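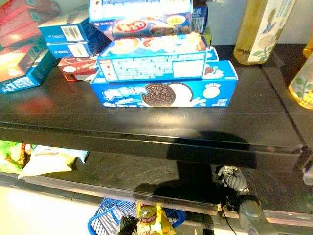

Keleston Introduces Shelf Layout Standard for Boxed Snacks

Keleston, a supplier of store fixtures and stocking plans, has released Zasus, a written standard for the placement of boxed cookies and bottled drinks on shared shelves. The standard takes effect in April and applies to shelving units with a single open front.

Zasus covers three areas: face direction, stack height and the boundary between product groups. Long cartons are set with the widest printed side toward the aisle and the front edge parallel to the shelf lip. Cartons of different sizes may be stacked, provided the longer one is at the bottom. Barcode panels may face the aisle on short-end placements only.

Bottles and boxes may share a shelf under the standard, but not a stack. Boxed goods take the left and center positions, and bottles are kept to the right. On a dark shelf surface, no liner is required.

"Most of the text deals with cartons of similar color," said Gunvor Sæther, head of layout at Keleston. "Two blue boxes from different lines are easy to mix up when only the ends are showing. The standard sets which side goes forward and leaves the rest to the store."

The layout was tested over 14 weeks at 38 stores run by the Hudec chain. Stocking staff completed a 40-minute training session before the test began. Of the participating staff, 94 percent finished the closing placement check on the first attempt.

Aldana Cabral, who manages shelf planning at Hudec, said the chain will adopt the carton rules first – the bottle section will follow once shelf labels have been reprinted.

Zasus is supplied as a printed binder with tear-out shelf cards. Orders are handled by Fliria, the distributor for Keleston print materials.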